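Search this site Search Go

Perceiving Status at a Glance: Signals, Lamps and Labels
Lecture 4 handout, Design for Everyday Use

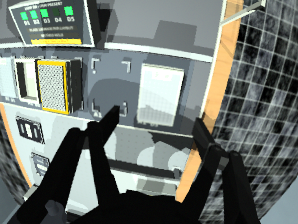 Fig. 1. Display panel with a row of five square indicators, four of them bright green.

Friday, December 2, 2022
By the module tutor, Herullow College

1. What a status light has to do

A status light answers one question for the person looking at it. Before choosing a colour or a shape, write that question down in full. "Is the pump running?" and "Has the pump been told to run?" are different questions, and a single lamp can't answer both. Many of the complaints in the Moltomville water works study (see reading list) came from operators who took the second for the first.

2. Lit and unlit

An unlit lamp is ambiguous. It may mean "no", or that the bulb has failed, or that the panel has lost power. Older boards dealt with this by having a lamp test button, pressed at the start of each shift. Another method is to give "no" a lamp of its own.

3. Colour

Do not rely on colour alone. Some readers can't tell red from green, and strong sunlight washes out both. Position, shape or a printed word should carry the same message. At the Caron signal box the upper lamp always meant clear, so the order could be learned even by someone who saw the two colours as alike.

Shades of one colour are harder still. A dark shade next to a bright one is easy to pick out when they sit side by side, and much harder when either is seen alone.

4. Labels

Keep them short and put them above the lamp, where a hand won't cover them. Use the words the staff use. The Orkness ferry office had 300 printed labels replaced in May after staff kept writing their own on tape.

5. Viewing distance

Measure from where people stand, not from the wall. For the exercise, assume a reader 900 mm from the panel, then repeat it for one at 4 metres.

For next week

Read sections 1 and 2 of the Moltomville study. Bring a sketch of a panel you use at home (a boiler or washing machine will do) and write under each light the question it answers. Sketches can be in pencil.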